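工作记录 手部自观测零位标定(续)
六月,下午三点动笔,晚饭后补完

上一篇写到一半就被叫去帮忙搬东西,思路断了,今天重新从头捋一遍,免得过两个月自己都看不懂。也写给 Kyriaki 和后面接手的同学看,啰嗦的地方请多担待,我宁可多写几句,也不想再经历一次翻着旧本子猜自己当时在想什么的下午。

先说我们到底想解决什么。Zosau 这只手的关节零位会漂,这件事大家都知道,早上标好,下午再抓小零件,食指和中指就开始对不齐。以前的做法是把手停到标定架上,对着 Getton 那块板子转一圈,跑完整套外部标定,精度是好的,但是太折腾,要把手头的任务停掉,要搬架子,要等。Achilleas 开春的时候提过一个想法:手腕上的相机本来就老能看见手指,既然看得见,为什么不让它自己看着自己标?我当时觉得这话说起来轻巧,做起来肯定一堆坑,现在坑踩得差不多了,我得承认他那个直觉是好的(他要是看到这行,请不要在组会上念出来)。

方法现在的样子是这样。每根手指靠近指尖的那一节有一圈细细的亮蓝色环,颜色跟白色外壳分得很开,拿来当标记再合适不过,省得我们往手上贴东西。相机看到蓝环,提取环的轮廓,拟合成椭圆,椭圆的中心和长轴方向再跟 Plosia 里的手模型投影做比较,差多少就回推给各个关节的零位偏移。一张图给的约束不够,所以要让手摆几个不同的姿态,把所有图的残差放在一起解。说白了就是一个最小二乘,数学上没有一点新鲜的,难的全在怎么保证每张图里提出来的环真的是环,以及哪根环属于哪根手指。

数据这边。到今天中午为止一共攒了 2,432 张能用的图,糊掉的、手指完全挡住镜头的都已经剔出去了。我把其中 2,000 张拿来拟合和调参数,剩下的锁起来只做验证,锁之前按姿态分层抽的,没有按时间切。Kyriaki 问过为什么不按时间切,她担心漂移是跟着时间走的,混着抽会让验证太乐观。她说得有道理。我的折中是两种切法都留着,主表先用分层的,按时间切的那份另外跑,结果放在后面单独讲,两份要是打架,以按时间切的为准。

姿态一共定了 10 个。从全张开开始,到四指并拢伸直,再到逐步弯曲,最后两个是故意让手指互相遮挡的。选法没有什么理论,头几个是照着平常抓东西的预备动作来的,后面几个是解出来的协方差太难看才补上去的。比如只用伸直的姿态,指根和中间那个关节的偏移几乎分不开,一个加一点另一个减一点,环在图上的位置都差不多,解出来的数看着很漂亮,换个弯曲姿态一验就露馅。补了弯曲姿态之后这个毛病明显好转。这个教训请记住:残差小不等于解得准,一定要看协方差,一定要看!我上个礼拜就是被残差骗了整整一个下午,还高高兴兴地给 Achilleas 发了消息,后来又灰溜溜地撤回。

每个姿态从头到尾走 6 轮,每轮之间让手完全松开再重新摆。之所以要松开,跟下面要说的回差有关。

回差这件事我原来低估了。同一个姿态,从张开往里收着到,和从握拳往外放着到,蓝环在图里的位置不一样,肉眼盯着屏幕都能看出来动了那么一点。如果采集的时候两个方向混着来,又没有做标记,那解出来的零位就是两个值中间的某个东西,对哪边都不对。我一开始看到残差图上有两团点,第一反应是检测出了错,把椭圆拟合的代码翻来覆去查了好久,连亚像素插值那一段都重写了,两团点纹丝不动。后来是 Kyriaki 路过看了一眼,问我是不是两边各来了一半,我才反应过来。谢谢 Kyriaki,请你喝咖啡,记在这里为证。

现在的规定是:标定一律从张开往里收着到位,到位之后停稳再拍,往外放的那一半数据单独存,留着以后做回差补偿用。文件夹名字里带 in 的是往里收,带 out 的是往外放,千万别混。

再说检测这一段,花的力气最多,所以也多写几句。

最早的版本就是一个颜色阈值,取蓝色,找连通域,完事。在台子前面试的时候好得不得了,一换角度就开始乱。房间里蓝色的东西比我以为的多得多,屏幕上的画面偏蓝也算一个,桌上的盒子也算一个,只要手一转过去,背景里就冒出来好几块跟环颜色相近的区域。颜色阈值收紧一点,背景干净了,可是阴影里的环也跟着没了。放松一点,环回来了,盒子也回来了。来回拧这个旋钮拧了一天,最后承认光靠颜色走不通。

第二版加了先验:既然相机是装在腕上的,手指在图里能出现的地方其实很有限,关节编码器的读数再怎么漂,也不会漂到手指飞出去。所以拿编码器读数先投影一遍,在每根手指预计的环附近开一个窗口,只在窗口里找蓝色。窗口大小按关节允许的最大偏移来算,不是手调的。这一改,背景里那些蓝东西绝大部分就自动出局了。剩下一小部分是手指正好指着蓝色物体的时候,环和背景的蓝挨在一起,连成一块,椭圆就被拽歪了。

第三版是现在用的。窗口里除了找蓝色,还要求蓝色两侧都挨着白色外壳。环是箍在白壳上的,顺着手指方向走,应当是白、蓝、白。背景里的蓝块做不到这一点。判断起来很便宜,沿着预计的手指轴线取一条窄带,看亮度和饱和度的起落就行。加上这一条之后,挨着蓝背景的那些图大多救回来了,救不回来的就直接扔掉,不参与求解。宁缺毋滥,这一条我和 Achilleas 难得意见完全一致。

下面那排关节附近也有小块的蓝色,我试过把它们也用起来,约束会多一些,可是面积太小,轮廓不稳,加进去之后协方差是好看了,验证反而差了一截。先放着,等换了镜头再说。

还有一路对照,是 Ongart 那边同事建议的:不用蓝环,改用外壳之间的接缝。白色外壳一块一块拼起来,接缝看得挺清楚,理论上能提供很多线条。我老老实实做了,跑了同样的姿态、同样的轮数。结论是接缝对光太敏感。光线柔和的时候,缝里那道灰和旁边转角的阴影连成一片,边缘检测分不清谁是谁;光线硬一些的时候接缝又会多出一道亮边,位置整体偏到一侧去。蓝环在两种光下都稳。所以主方法仍然是蓝环,接缝只留作手背那一块的辅助,手背大,缝也宽,偏一点影响不大。

主表的结果先用话说一遍,数字等我复算完再贴。和 Getton 板子的外部标定相比,四根手指里有三根吻合得很好,差别落在外部标定自己的重复性以内,也就是说再往下比已经没有意义了。剩下那根是最靠边的一根,总是往同一个方向偏,轮轮都偏,非常稳定地偏。稳定的偏差让人又爱又恨,恨的是它肯定有原因,爱的是它肯定有原因。

我怀疑过三件事。一是镜头边缘的畸变没有标好,靠边的手指最吃亏。二是模型里那根手指的根部装配角度跟实物不一致。三是遮挡,靠边的手指的环在某些角度下只露出半圈,半圈拟合椭圆会有系统性的偏。畸变这一条今天上午排除了,重新标了内参,偏差没动。遮挡这一条排除了一半:只留露出大半圈的图再解,偏差小了一点点,方向没变。所以现在最大的嫌疑是装配角度。Achilleas 翻出了当初的装配记录,说那根手指确实拆下来换过件,换完之后有没有重新量,记录里没写。

(这里插一句题外话:以后拆手一定要写记录,写拆了什么,换了什么,换完量了没有。哪怕就一行。我知道大家忙,我自己也偷过懒,互相监督吧。)

为了验证装配角度这个猜测,下午把手转到仰着往上的方向又采了一批。正常干活的时候手是朝下的,重力把手指往一个方向带;反过来之后,如果偏差是重力和松旷造成的,它应该变;如果是装配角度,它应该老老实实待在原地。
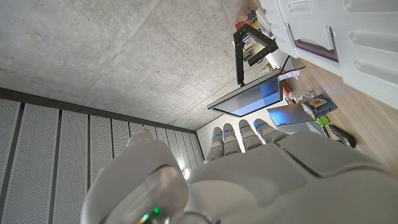 记录本第六册 第 10 页

四根手指并排伸着,指尖附近的蓝环四个都在,窗口法一次就全部认出来了,对应关系也没有串。这个方向有个意外的好处,靠左的大片背景是混凝土天花板,灰灰的,只有些很淡的斑点和几道直的拼缝,对检测来说简直是天然的幕布。麻烦的是它也太干净了,我本来还想顺便用背景特征估一下相机自己的姿态,天花板上几乎抓不到能用的角点。墙上的吸音板倒是满满的小孔,特征多得吓人,可孔和孔长得一模一样,匹配的时候错一格两格,算法完全没有感觉,还特别自信。试了一次,相机姿态解得飞到不知道哪里去了,只好作罢。以后真要估背景,就老老实实用桌面那一侧,木头桌面上零零碎碎的东西多,反倒好认。

最右边那根手指要特别留意。它往右上斜着伸过去,正对着笔记本电脑屏幕和那只蓝色的盒子,第三版里那条“白、蓝、白”的规则就是给这种情况准备的。我把中间结果调出来逐步看了,盒子那块蓝在第二步还在候选里,到第三步被剔掉,环留下来,椭圆没有被拽歪。上方柜子上那个紫色的把手我原先也担心过,颜色离蓝不算远,这回它离窗口有段距离,没有捣乱。

拇指那一段离镜头太近,鼓鼓的一大块,下面被切掉一部分,那里有一截磨砂的透明壳,里头透出一点绿色的指示灯,旁边还带着一抹橙黄的反光。自动曝光有没有被它影响,我没有把握。保险起见,采集脚本里把曝光锁死了,测光区域也挪到四指中间。拇指暂时不参与标定,它的几何关系跟另外四根差得太多,硬塞进同一个方程里只会互相拖累,我打算单独给它设计一套姿态。

结果呢,那根手指的偏差没变。朝下和朝上解出来的零位,另外三根有一点点很小的变化,符合松旷的预期,最靠边那根的偏差方向和大小都跟先前一样。所以装配角度的嫌疑更大了。我没有马上去改模型里的角度,心里很痒,但还是忍住了,先请 Kyriaki 用量具实测一次,量出来的数和我解出来的数各写在纸上,再摊开来对。不然我怕自己看着答案去凑。

按时间切的那份验证也跑完了,趁热写。比分层抽的差一些,Kyriaki 的担心有根据,漂移确实是跟着时间走的。不过差得没有我怕的那么多,四指的排序没变,结论也没变,只是误差都往上抬了一截。正式写文章的时候主表应该换成这一份,分层的那份放附录。这个决定我先写在这里,Achilleas 有意见请直接在旁边批。

还有几件零碎的,列一下免得忘:

脚本里“到位停稳”的判断现在靠固定延时,太粗,改成看编码器读数连续几帧不变。

Plosia 的手模型里蓝环宽度用的是图纸值,实物要量一下。环宽错了中心不会错,但是白蓝白那条规则的阈值会跟着偏。

Ongart 那边想要一份接缝法的代码和数据,整理好再发,里面有几个写死的路径,发出去太丢人了。

往外放的那半数据还没有人碰过,谁有兴趣做回差补偿,请来找我,我很乐意把坑一个一个指给你看。

标定完以后零位写回控制器之前,一定要先存一份旧的。今天差点忘,手都放在回车键上了。

晚上补一句:Kyriaki 说量具明天早上能借到,那根手指先别拆,也别掰它,谁用这只手都请先看一眼这一页。机器我停在张开的姿态,曝光锁着没有还原,要做别的实验的同学记得把它改回自动。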